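Home > Units > Unit 2 > Chapter Opener > Review > Glossary

April - by Golnar Bagheri

CHAPTER 2
Heat on the Move

Think about the last time you waited for water to boil. It felt long, didn't it? A great deal was going on in that pot, and by the end of this chapter you'll be able to follow the energy all the way from the wall outlet to the steam on your glasses.

We'll start with conduction, the way heat travels through things that touch. Metals are wonderful at it. Touch a steel spoon and a wooden spoon that have both been sitting in the same drawer and the steel one feels colder, even though their temperatures match. Your hand is losing heat faster to the steel. Try it tonight - it's a great trick to show someone at home.

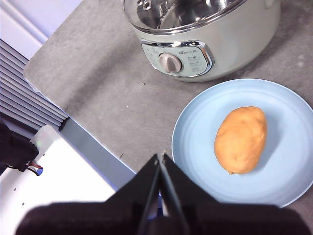
Figure 2.1 An electric cooker with a stainless steel lid and a round control knob.

Next comes convection. Water at the bottom of a pot warms up, spreads out a little, and rises. Cooler water sinks to take its place, gets warm in turn, and up it goes. You can see these loops for yourself if you drop a few grains of dry rice into a clear pot on low heat and watch where they drift. The same kind of motion drives sea breezes, and in Section 2.3 we visit the harbor town of Endby, where the afternoon wind is so regular that the sailing school plans its lessons by it.
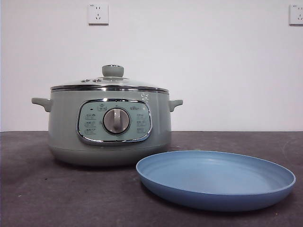 Then there is evaporation, which carries off far more energy than most people expect. Every gram of water that leaves as vapor takes its share of heat with it, and a lid changes the whole story by keeping much of that vapor in. Students at Purnstead tested this with two matching pots of water, one covered and one open. After the same time at the same setting, the covered pot had 1,164 grams left and the open one had 779. Where did the rest go? Hold on to that question - we'll work it out with real numbers in Section 2.4.

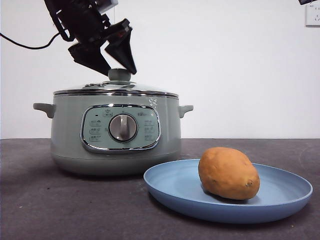

Figure 2.2 The knob on the lid of an electric cooking pot.

Last of all is radiation, the only one of the three ways heat travels that needs no material in between. It's how sunlight reaches you across empty space, and it's why your face glows warm in front of a campfire while your back stays chilly!

Before you read on, write down your best answers to these in your notebook:

Why do thick socks keep your feet warm if socks don't make any heat?
Why does soup cool faster in a wide bowl than in a tall mug?
Would a fan cool a room with no one in it?

Key words: conduction, convection, evaporation, radiation, insulator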